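Kitchen Tips for the Two-Arm Bench: What the Software Will and Won't Do for You

By Tamsin Donnelly, November
Last updated on a Sunday, after the second round of complaints
5 min read

I have now read three planner manuals that promise "kitchen-ready manipulation out of the box." My kitchen must be the wrong kind. These are the tips I give people who ask me what to set up before they let Vimden, Jetia or anything else plan a move near a countertop, and most of them are dull.

Start with a utensil holder. Every vendor demo uses a mug, and a mug is easy. A whisk is where you find out what you bought.
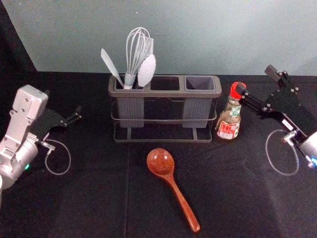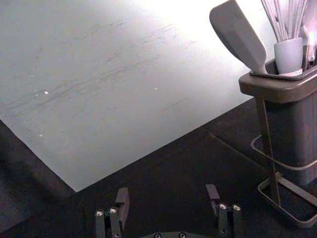
Sort the holder before you tune anything

Crossed tools come out of a segmentation model as one lumpy object. Rawiri Whitcombe spent two evenings adjusting thresholds on a whisk and a spatula that overlapped, then moved the spatula over one slot and went home. Do that first. If you want the hard case, keep it as a separate test and say so when you report your numbers.

Don't trust the depth on wire

Whisk loops and wire stands come back as speckle, or as nothing. A planner that sees nothing will happily route a finger through it. Draw a plain box around the whole stand in the collision model and accept that you lose a little room. Jetia lets you pad an object by hand. Vimden hides the setting two menus down and resets it when you reload, so write your value on a piece of tape.

Watch pale tools under a strong light

Gray silicone can wash out near a bright patch. Turn off auto exposure on the wrist camera, or at least log it. Liesl Nägeli says her model copes fine. Her model has only ever been run with the blinds down.

Check both views against each other

Pick one corner of the holder rim, find it from the head and from the wrist, and compare. If they disagree, recalibrate before you touch a planner setting. Most of the "grasp bugs" people send me go away at this step.

Be rude about success rates

- Ask what was moved between tries. Pryor quotes 1000 runs, and as far as I can tell 505 of them began from the same pose.
- Ask who put the tool back afterward.
- Ask whether a dropped spoon was scored as a failure or as a "recovery."

I would sooner see 80 honest tries with the holder shoved somewhere new each time.

Slow down near glass

Cap the speed for any arm working close to a bottle. Grevell's default is tuned for boxes. I use 200 on its speed dial, whatever unit that is (the manual doesn't say), and Ebony Wihongi thinks even that is too quick.

Keep the old config

Updates change defaults. Save a copy with the version in the file name, and rerun the whisk test before you believe the release notes.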